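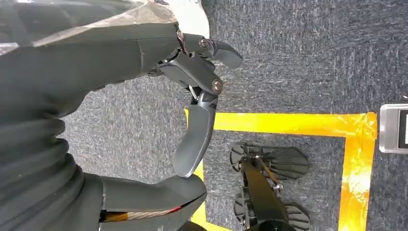 Figure 3. Yellow floor tape on flecked dark gray carpet.

3.2 Floor markings and shared work areas

The second part of the study looked at how people in open offices treat lines marked on the floor. Walls and partitions have been studied at length, but tape is cheap, quick to put down and seldom shown on a building plan. We wanted to know whether staff took a taped line as a firm limit, as a hint, or as something left over from an earlier layout.

Interviews were held at two sites, the Llewellyn building and the upper floor of Trevura House. Both are carpeted throughout. Of the 16 people interviewed, 11 worked at Llewellyn and the rest at Trevura. Each talk followed the same question sheet and was written up the same day by Farah Goh or Berwyn Jarman. People were asked to name any floor markings they passed on a normal day, say what they thought each one meant, and recall the last time they had stepped over one.

Yellow tape of the kind in Figure 3 was the marking people remembered best. Almost 14 of those interviewed linked yellow with a place to be kept clear, although neither site had a written rule on color. White tape was often taken for a walking route. At Trevura, two people said they had stopped noticing the white lines after their first few weeks there.

Storage was the main point of difference. At Llewellyn, a taped area was generally understood to belong to one team, and staff from other teams asked before leaving boxes in it. At Trevura the same sort of area was treated as open to anyone until it was full. Staff there blamed the move in December, when several teams changed desks and the old tape stayed down. One person described walking around an outline for months before learning that the cabinet it was meant for had gone to another floor.

We also asked about wear. Tape on carpet was said to lift first at the corners, and a loose corner seemed to weaken the line as a whole. People who mentioned peeling tape were more likely to say they crossed it. The sample is too small to separate this from the age of the layout, and we return to the question in Section 4.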